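Brinkmann water kettle, four months of use
Review by Yasir Bangash

I bought this kettle in June, after my old one started to leak at the handle. I drink a lot of tea, mostly green and white, so for me the temperature setting was the main thing. The shop in Flidton had two models, and I took the smaller one.

The setting works well. You press the left button until you see the number you want, and it keeps the water at this temperature for 13 minutes. I checked it with a kitchen thermometer and the difference was very small. For green tea I use the lowest step, and the taste is much softer than before.
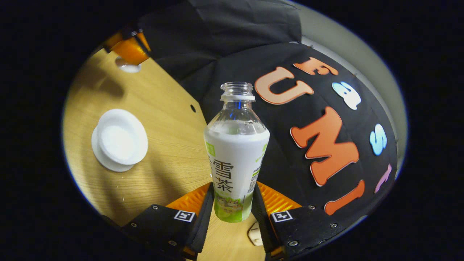 What I like less is the lid. It opens only halfway, and my hand does not fit inside for cleaning. In Flidton the water is hard, so after two weeks there is already a white layer on the bottom. I boil it with a little vinegar and rinse two times. The beep is also too loud for early morning, and I did not find a way to turn it off.

The cord is short. My friend has the Candelberg kettle, with a longer cord and a wide lid, but it is heavier when full and has only one temperature.

I would buy the Brinkmann again if the price stays the same. I give it 4 stars.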